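4.2 Marking out with tape and placing the ball can

1. Clear the surface and wipe it down before you lay any tape.

2. Run the long strips first, then the ones that cross them. Press each strip flat with your thumb as you go.

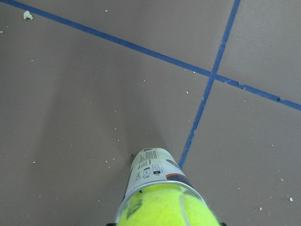 3. Tear or cut the ends to length. A ragged end does no harm, but a lifted one should be pressed down or replaced.

Note: Blue painter's tape peels off cleanly if it is taken up the same week. Tape left down longer may leave a residue -- use warm soapy water on it.

4. Put the lid on the can and stand it upright inside one of the marked rectangles, clear of the tape.
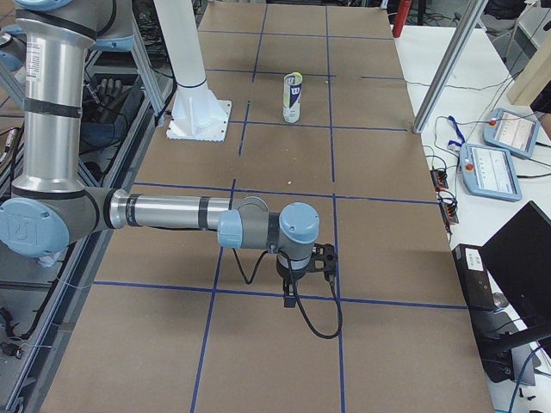

Fig. 8. Lidded can standing within its rectangle.

Caution: Keep open cans off the edge of the table. Balls roll.

5. Write the can's position on the Trumuscombe layout sheet (part no. 338).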